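Skornora Home & Workshop Forum > Finishes and Furniture > Pine tabletop: leave the shine or knock it back?

tremport_tess
3 November 2019
Hi all, long time reader, second post I think. I finally got a proper table for the back room after two years of eating off a folding thing. It came from a secondhand place in Zelside and I paid more than I meant to, but I love the color. The seller said pine and the finish is whatever they put on it in June. I have no idea what that was and they've stopped answering messages.

My trouble is the shine. It isn't a mirror or anything, but when daylight comes in across it I get a pale band right where I sit, and the grain sort of washes out. My sister says leave it alone. I keep looking at the sandpaper.

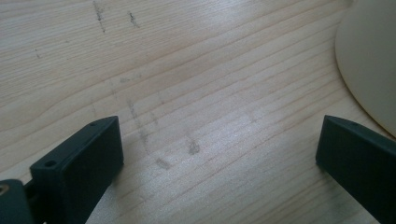 Tabletop in daylight, no lamp on. Grain goes on the diagonal.

So do I sand it? And if I do, what goes back on? I've got a can of Iordache hard wax in the closet, never opened, and a box of 400 grit.

plankhound
Pretty grain! I like how the lines bend and run together in places. Could be pine, could be spruce, I wouldn't bet my lunch on either from a photo and for your purposes it doesn't matter much.

Leave it. That's a soft sheen and you'll get a bright patch on nearly any light wood with a window beside it. Turn the table a quarter and see how you feel in a week.

mossy_bench
Disagree with plankhound, sorry. If it bugs her every breakfast then it bugs her. You don't have to sand to bare wood either. A gray pad, light pressure, always along the grain, wipe off the dust, look at it from the chair. I did my desk that way and it took an evening, most of it spent moving junk off the desk.

plankhound
And if the finish turns out to be thin? Then she's through it in one spot and now she's doing the whole top. I've been that person — 37 hours on a table I'd bought to save time.

mossy_bench
37 hours with what, a nail file?

plankhound
Kids, a cold garage and a sander that quit. Laugh all you want.

tremport_tess
Ha, ok. I can't really turn it, the room is too narrow and I'd be blocking the closet. One more thing I noticed, the upper left looks yellower to me than the rest. Is that the wood or the light?

kettle_and_twine
Could be either. Put a sheet of white paper down in both spots at the same time of day. If the paper looks warmer over there too, it's your light. Also pine goes more yellow with age, so if somebody had a runner or a big tray on it you can end up with patches. Mine evened out after one summer with nothing on it.

About the wax, please don't put it straight over a finish you can't identify. Hard wax wants to soak in and it may just sit there and stay gummy. Try the underside first, a patch the size of your hand, and give it 7 days.

mossy_bench
Seconding the underside. Do the pad there too, before you touch the top.

plankhound
Fine, the underside I can live with.

tremport_tess
Did the paper thing this morning and the paper looked warmer over there too, so it's the light. Feeling a bit silly! I'm going to rub a patch underneath with a gray pad, and the wax stays in the closet for now. Does anyone know if the 5 packs of pads are any good or should I get the single ones?

kettle_and_twine
Packs are fine. Cut them in half, they last longer than you'd think.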